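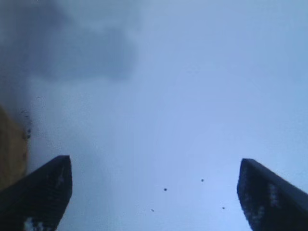 グリッパの指先は消耗品であり、消耗品である以上、交換の基準は数字で書かれていなければならない。筆者はこの立場を二年ほど前から社内で主張しているが、現場の保全表には今も「指先:目視、異常なきこと」とだけ書かれているセルが多い。何をもって異常とするかが書かれていないので、点検者は毎回自分で決めることになる。手首カメラから見た黒い二本の指を例にとると、左の指の付け根近くに白っぽい部分があり、右の指の面にも先端の少し下に縦の白っぽい筋がある。照明の反射かもしれないし、表面が擦れているのかもしれない。画像だけでは決められない。「目視」の一語で済ませた保全表は、この判別を丸ごと点検者に預けている。

筆者の担当するセルはPurnard向けの箱詰め工程で、平行グリッパ一台、手首カメラ一台という小さな構成である。指先の交換周期は3000サイクルと定めた。短すぎるという意見は当然ある。指先の単価に交換後の再教示の時間を足せば、安い数字にはならない。Shireen Rampersadは、把持力の低下が記録に現れてから交換すれば足りるという立場で、データに基づくという点では筋が通っている。

しかし把持力の記録は、指先の状態を遅れて映す。面の摩耗が局所的な場合、硬い試験片を挟んだときの力はほとんど変わらず、表面の柔らかいワークを斜めに挟んだときにだけ滑りが出る。当セルの把持ログで滑りの警報が増えたとき、試験片による測定値は規格内のままだった。指先を交換すると警報は止まった。一例で一般則を立てるつもりはないが、力の測定値だけを交換条件にする設計には賛成できない。

次に、カメラの問題がある。手首カメラの画像に小さな黒い点が散っているとき、それがレンズ側の汚れなのか、背景の面にあるものなのか、センサの欠陥なのかは、静止画一枚では判定できない。手順は単純で、アームの姿勢を変えて二枚以上撮り、点が画像座標で動くかどうかを見る。動かなければ光学系かセンサ、動けば対象側である。前者なら保護窓を清掃して撮り直し、それでも同じ位置に残るものだけをセンサ側の候補として記録する。Ratih Pattinasaranyが書いた旧手順書にはこの切り分けが入っていた。改訂で「レンズ清掃」の一行に縮められ、原因を問わず拭くだけの作業になった。筆者はこの改訂を改悪と考えている。不要な清掃は保護窓のコーティングを傷め、本来の原因は残る。

画像上端に広がる暗いぼけのような低コントラストのむらについても、扱いは同じでよい。輪郭のないむらは点よりも見落とされやすく、しかも二値化のしきい値には点より効く。画面の隅だけ検出が不安定になるという報告を受けたら、しきい値を触る前に、無地の板を正面に置いて基準画像を撮るべきである。しきい値の変更は症状を隠す。隠れた症状は次の段取り替えで別の形をとって現れ、そのときの担当者には手がかりがない。

では保全表をどう書くか。当セルでは次の形にしている。

- 指先:3000サイクルで左右同時に交換。片側のみの交換は不可。
- 指先の面:照明を二方向から順に当てて確認。光の向きとともに位置が変わる白い部分は反射、変わらないものは摩耗または付着として記録。
- 開閉幅:全開時の先端間隔を毎週測定。基準44 mm、42 mmを下回ったら駆動側を点検。
- 手首カメラ:無地板の基準画像を2姿勢で取得し、前回分と並べて保存。
- 清掃:切り分けの結果が光学系であった場合に限る。

左右同時交換には異論が多い。減っていない側まで捨てるのは無駄だという指摘で、部品費だけを見ればそのとおりである。ただ、片側だけを新品にすると把持中心がずれる。ずれ自体は補正できるが、補正値を入れた履歴が残らず、次に反対側を交換した者が二重に補正する。筆者はMartinelliの立ち上げ支援でこれを経験し、原因の特定に丸一日かかった。指先一個の値段とは比べるまでもない。

点検の頻度を上げれば品質が上がるという考えにも、筆者は同意しない。基準のない点検を毎日行っても、得られるのは「異常なし」の列だけである。週一回でも、同じ姿勢、同じ照明、同じ無地板で撮った画像が並んでいれば、変化は後からでも追える。背景の明るさが前回と違えば照明を疑い、指の縁の位置が違えば取付けを疑う。比較の相手がない画像からは、そのどちらも言えない。

残る課題は、指先を外した後の扱いである。外した指先は現在、袋にサイクル数を書いて保管しているが、摩耗量の測定までは手が回っていない。測定値が集まれば、3000という周期を延ばすにせよ縮めるにせよ根拠が持てる。それまでは現在の周期を変えない。Ukierのセルにも同じ保全表を入れる予定で、そちらはワークの材質が違うため、周期は別に決める必要がある。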